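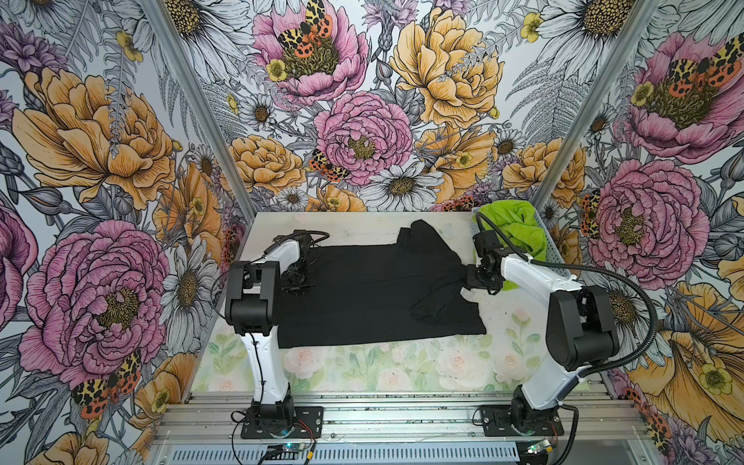

双臂工作站要不要装围栏，特拉尔斯卡一家服装整理厂的操作工读过本章初稿后在来信里反问：围栏装好以后，调夹爪的人还不是照样要把手伸进去？信里还写道，他们车间的规程贴在墙上，第一条是“运行中禁止入内”，可是布料一打褶就得有人去理，规程里却找不到这时该怎么做。

第四章　双臂柔性物料工作站的安全规则

4.1　本章要解决的问题

来信提出的问题属于“人员介入”的范畴，本章多数内容与此有关。前三章讨论的是搬运箱体、金属件一类刚性工件的机器人，工件的形状和位置在抓取前后基本不变，危险区域可以事先画定。衣物、毛巾、床单等柔性物料不同。夹爪提起一角，其余部分随之移动，褶皱的位置每次都不一样，操作人员介入的次数也因此增多。

双臂作业又带来一层困难。两只机械臂同时夹持一块织物时，任意一臂急停，另一臂若继续运动，织物会被拉紧，夹爪可能滑脱。所以双臂工作站的停机必须作为一个整体来设计，不能把两台单臂设备的停机方案简单相加。

4.2　术语

工作区：两臂末端及其所夹持物料能够到达的全部空间。计算时应计入物料下垂和甩动的长度。

共同区：两臂工作区重叠的部分。

介入：人体任何部位进入工作区，包括整理物料、清除线头、更换夹爪指端。

联动停机：任一臂触发停机条件时，两臂按预定次序同时进入停止状态。

4.3　基本规则

一、工作区的边界应有实体隔板或等效的探测装置。隔板内壁可以贴装饰面或背景图案，但不得遮挡急停按钮和状态指示灯。

二、线缆应沿臂体固定，在各关节处留出活动余量。每班开工前，以低速让两臂各走完一次全行程，检查线缆有无拉紧、磨损或缠绕。

三、外露的控制电路板应加防护罩，与物料和掉落的纤维隔开。

四、介入前先执行联动停机，确认两臂静止后再进入。夹爪仍夹有物料时，应先托住物料，再松开夹爪。

五、暂不处理的物料放入固定位置的容器。容器位置变动后，须重新核对两臂路径。

六、调试模式下末端速度不得超过每秒200毫米，并由持使能装置的人员独自控制。

4.4　案例：哈克维尔试验线

哈克维尔试验线用于衣物摊平和折叠，控制软件采用Hsu系统。投入试运行后的一月份，记录到介入117次，其中61次是整理褶皱，24次是更换或清洁夹爪指端，其余为取放物料。起初该线只规定了整机断电一种停机方式，重新上电后需要逐轴回零，操作人员嫌慢，常在暂停状态下直接伸手。

修订后的规程增加了“保持停机”：两臂维持当前姿态，驱动受监控，任一轴出现位移即切断动力。整理褶皱可在保持停机下进行，更换指端仍须断电。布里尔特代尔的同类工作站后来也采用了这一分级办法，具体参数见附录二。

阅读4.5节之前，请先找出自己所在车间的介入记录，按原因分类。没有记录的，可先连续登记一周，登记项目为时间、原因、停机方式和恢复所用时间。

4.5　停机方式的分级

停机方式分为三级。一级为切断动力，适用于更换零件和检修；二级为保持停机，适用于整理物料；三级为程序暂停，只供观察使用，期间不得介入。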